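Minutes — Working Group on Bin Picking Rules, Piltville site
January meeting, started 2:00 p.m.
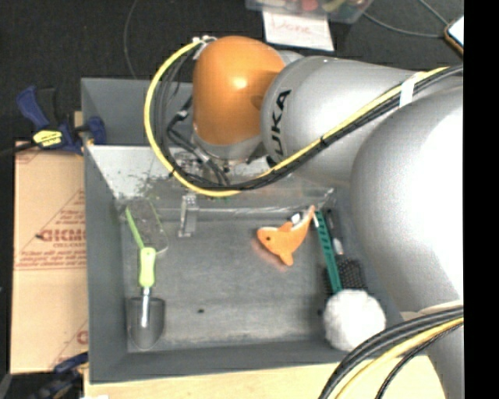 1. Minutes of the last meeting
Approved with one fix. The line "all sites follow the clamping rule" now reads "all sites say they follow the clamping rule." The Dekau site objected to the wording. It stays until they send their check sheets.

2. Cable dressing on the wrist
Tasotari presented its draft rule, which asks for cables to be "neatly secured" along the arm. Several members asked what that means. Ties at the wrist and tape higher up can look neat with the arm parked and still pull tight at the end of a reach. The draft has no test for this. Tasotari said its technicians know a good loop when they see one. The chair replied that a rule has to work for people who don't.
Agreed: the draft goes back. The next version must name the poses in which slack is checked, and who signs.

3. The 1000-pick claim
Simanjuntak reported a clean run of 1000 picks on mixed household goods and wants that number written in as the pass mark. Questions followed. Were items put back by hand in the same spots? Was a dropped item counted as a miss or simply tried again? The report doesn't say. Thin clear plastic and soft round things were left out of the item list, and those are what give most of us trouble.
Not agreed. Simanjuntak to supply the raw log before this comes up again. One member asked that it be noted she has seen this slide before, with a different arm.

4. Bin fixing
Short item. Present rule: the bin is clamped at 2 points or more, on a bench that doesn't move. Dekau wants to allow rubber mats in place of clamps because they save time at changeover. No figures were offered for the time saved. Clamps stay.

5. Marking a setup as finished
Long discussion. Some cells still use a handwritten note to show that a batch or a setup is complete. Members disagreed on whether this is a problem. A note is quick and everyone can read it — but it carries no initials and no time, and it can sit there through the next job. The proposed tablet form has 15 fields, and the Piltville operators have already said they will fill in three of them.
Agreed: paper may stay for now if it shows initials and time. The form is to be cut down before any trial. The chair doubts it will be.

6. Stopping distance
Held over. The measuring kit was not available.

7. Any other business
Dekau asked when the full guide will be published. No date given. Tasotari offered to host the next meeting and was asked to have a cell running for it, with the covers off.

Closed 3:40 p.m.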